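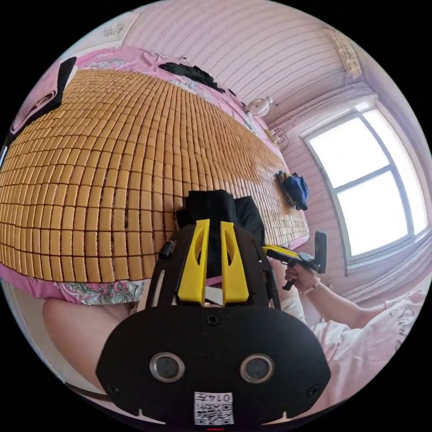
Selon Wenjie Jia, interrogée en août, un vêtement plié sur une natte rigide glisse davantage que sur un drap, et le pli se défait avant la mise en pile. Notre relevé nuance cette remarque : sur 842 pliages, 47 ont dû être repris.

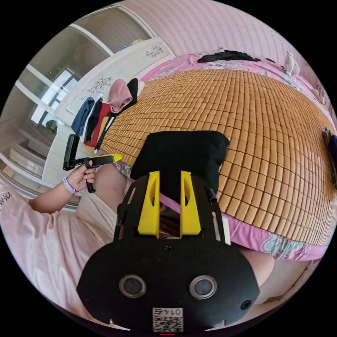

Figure 3. Pliage de textiles sur un lit.

Le choix du support conditionne la tenue du pli. Les essais du corpus Dristska ont été conduits sur des lits garnis, sans plan de travail dédié. La natte à petits carreaux rectangulaires, posée sur un drap fleuri, fournit un repère d'alignement pour le tissu noir plié. Les reprises concernent surtout les tissus souples (22 cas).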